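Workshop notebook, October: gripper handles, Ulport bench

Second build of the hand-held pair, jaws and cube markers on both sides now.

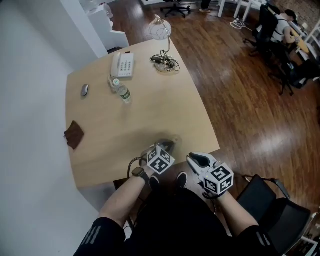

Wen-hsiung Kao thinks the jaws should close slower than I have them, and that I'm going to regret the spring I picked. The note left on the bench sheet said the trigger pull is fine for the first ten minutes and then your index finger starts to complain, and could we please try the softer one before printing any more handles. Fair! I had the softer one in the drawer the whole time (the bag marked Cundusora, under the heat-set inserts) and I was being stubborn about it.

So, springs. Swapped the right side first and left the other one alone so I could feel the two back to back. Big difference. The soft spring doesn't snap the fingers open as fast, but I can hold something small without my hand shaking, and for the kind of pick-and-place we want to record that matters way more to me than speed. Will do the left one tomorrow if I can find the tiny hex key again. It was on the Chung tray at 4 pm and then it wasn't.

Cube markers: reprinted both mounts with 12 mm of standoff. The old ones sat too close to my knuckles and I kept covering a face whenever I rolled my wrist in. Tracking log from the morning run had 123 dropped poses, nearly all of them during the wrist roll, so I'm pretty sure that's the cause, but I haven't done the same run with the new mounts yet. Don't let me write "fixed" in here until I have. Also the tags have to be re-glued dead flat, the corner on one of the old cubes had lifted and it made the pose jump around like crazy.

Cable still bugs me. It wants to loop out to the side and tug when I reach forward. Tried a velcro strap at the elbow, hated it, took it off. Maybe a right-angle connector? Celiston has them but the shipping costs more than the part, so I'd want to bundle it with the next order of bearings.

Reach test on the desk stuff went okay. Phone handset is the hard one, it's wide and slick and the pads slide off unless I come in square to it. The mouse is easy. Bottle is easy by the cap and annoying by the middle. I want pads with a bit more grip, thinking silicone sheet, shore 40, cut by hand for now.

To do:
left spring
same wrist roll run, new mounts, compare the logs
silicone pads, one pair only to start
ask Wen-hsiung if the trigger guard can lose a few mm, my middle finger rubs
label the calibration files properly, "new_new_left" is not helping anybody

Battery on the right one went back on charge at 6.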